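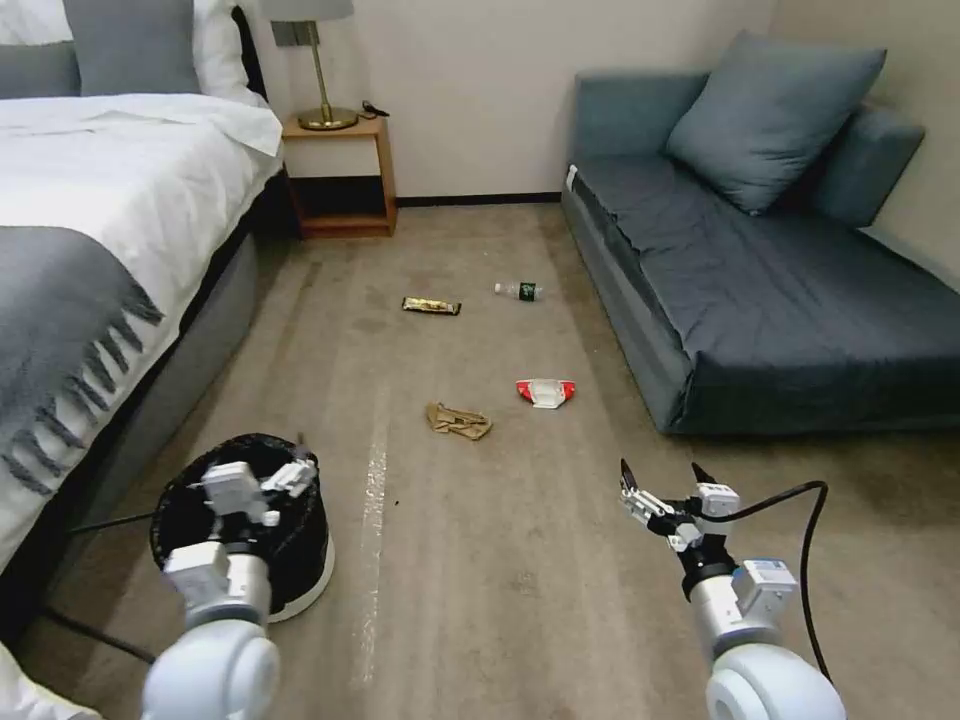
Replay fails after the release pose when teaching litter pickup by remote control

I am recording a floor cleanup task by remote control on a two-arm setup and training a policy on the recordings. Each run ends when all the litter is in the wastebasket. The left gripper does the drops, fingers pointing down into the black liner, and the targets are a snack bar wrapper, a small plastic bottle, a crumpled red and white wrapper and a tan paper bag. I have 43 runs. The policy reaches and grasps well enough, but after the first drop it often stays over the basket and does not go back for the next item. Control rate and camera settings are the same in recording and playback. Do I need more runs or different ones?

Galham

Check how long you hold still at the release pose. If you wait there while you look for the next item, the policy learns to wait. I trimmed the still frames from 388 runs of a table task and the stall went away. Keep a few frames after the fingers open or it will leave before letting go.

Zastell

Trimming helps, but I would look at the order of pickup first. With several items on the carpet and no fixed order, the same view leads to different next moves and the policy averages them. Choose a rule (nearest item first, for example) and stick to it in every run. Then record short runs that start with the gripper already over the basket and one item left on the floor. We added those in July and needed 6 per item type. Also log the gripper command as well as the measured opening. A soft wrapper and an empty grip can read nearly the same width.

Piątek

more data. 43 is not enough for anything with bags in it

Cadia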